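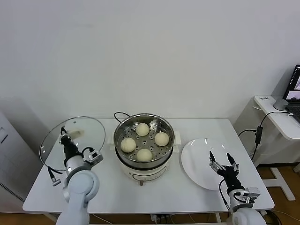
Communications Officer (Media and Social Channels), Okafor

Reference: 227
Contract: fixed term, 2 years
Hours: full time, 9.30am to 5.30pm
Reporting to: Araba Dramani, Head of Accounts

Okafor is a marketing agency working for food, kitchenware and household clients. Jikau and Parar are the two largest accounts. The post holder will plan and publish content for both and keep the media contact list up to date.

Main duties

Draft press releases, product notes and newsletter copy to agreed deadlines.
Schedule posts on client channels and answer routine comments within one working day.
Log media enquiries and pass anything sensitive to the account lead.
Produce a monthly coverage report for each client.
Check captions, prices and product names against the client's own sheet before publication.

Essential requirements

Paid experience in a press office, agency or in-house marketing team.
Clear written English and accurate proofreading.
Working knowledge of a scheduling tool and a spreadsheet package.

Desirable

Experience of writing for trade titles.
Basic photo editing.

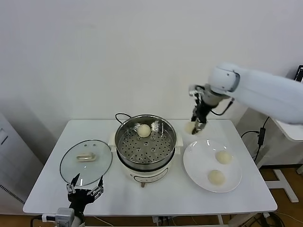

Shortlisted applicants will complete a written exercise lasting 58 minutes. It consists of a short press release, two social posts and one reply to a customer complaint. The posts must each include a caption for a supplied product photograph, typically a kitchen item such as an electric steamer with its round glass lid set to one side and a bun on the tray. Captions are marked for accuracy and plain wording. Claims about capacity, cooking time or energy use that do not appear in the product sheet will lose marks. Spelling must follow the house style supplied on the day.

The exercise is marked without names by Kenji Sorensen and Idalina Figueiredo. Interviews take place in July at the Zatow building, room 802.

How to apply

Send a CV and a covering letter of no more than one page to Violeta Núñez in the recruitment team, quoting the reference above. Include links to two published pieces and state your part in each. Applications close at noon on Monday. Any adjustments needed for the exercise or interview should be requested in the covering letter.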